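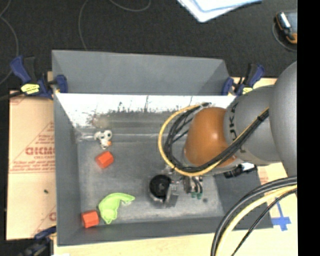 Perkimstead Allotments and Gardens Board > Soil and Compost > Leaf mold: bags or open heap?

mlangat
Posted 3 April 2022
I have two mature oaks and a beech on my lot and every October I end up with more leaves than I can use as mulch. Last fall I packed them into black trash bags with a few holes poked in them and stacked them behind the shed. I opened one this morning and the leaves look almost the same as when they went in. A little darker, that's all. Should I dump them into an open wire pen, or leave them alone?
Musyoka Langat

GSarac
Leave them alone. Oak and beech are slow, you are looking at two years minimum. Six months is nothing for oak. Were they wet when you bagged them?

mlangat
Not very. I raked on a dry afternoon so I could get it finished.

GSarac
Then they have been sitting there dry all winter. Open each bag, run the hose in until water comes out the holes, tie it up again. Check in fall.

aiguo_l
I would go with the pen. I used bags for years and got a slimy layer at the bottom and dry leaves on top. With a pen the rain does the work. Mine is four posts and chicken wire, and I get usable stuff from maple in a year. Oak takes longer but it does get there.

haoran88
Run the mower over them first. Bag or pen, it matters less than people think. Whole oak leaves mat together and water runs off them. Shredded ones stay damp and take up maybe a third of the space.

GSarac
Agree on shredding. Don't agree that it makes no difference after that. A pen dries out on the sides all summer, and you get a ring of untouched leaves around a good middle. I had to turn mine every month.

aiguo_l
So turn it. It takes ten minutes.

GSarac
It takes ten minutes if your back is good.

M. Long
Does anyone add nitrogen? I was told to put grass clippings in, or the Jelari compost starter they sell at the garden center. The box says it treats 200 gallons.

haoran88
Clippings are fine if you want it faster, but then you are making compost and it heats up. Leaf mold is a cold process, mostly fungus. For seed starting I want it plain. Save your money on the starter.

aiguo_l
I add clippings to mine, about one part to five. Never had a problem using it for seedlings.

M. Long
Thank you both. I will try one pen with and one without.
Meifang Long

mlangat
Update. I opened all the bags. Most were dry in the middle like GSarac said. I mowed half of them and put those in a wire pen, and soaked the rest and tied them back up – that way I can compare. The mower clogged twice on the beech leaves.

haoran88
Beech does that. Spread them thinner and raise the deck.

GSarac
Put the bags somewhere shady. Black plastic in full sun goes brittle and you will be picking bits of it out of your beds for years. Ask me how I know.

aiguo_l
Another reason for the pen.

mlangat
They are on the north side of the shed so that should be okay. One more question. There are a lot of acorns in with the leaves. Do I need to pick them out?

M. Long
The squirrels have taken care of most of mine. They got into the pen through the top.

haoran88
Don't bother. Pull the seedlings when they come up, they lift out easily from loose material.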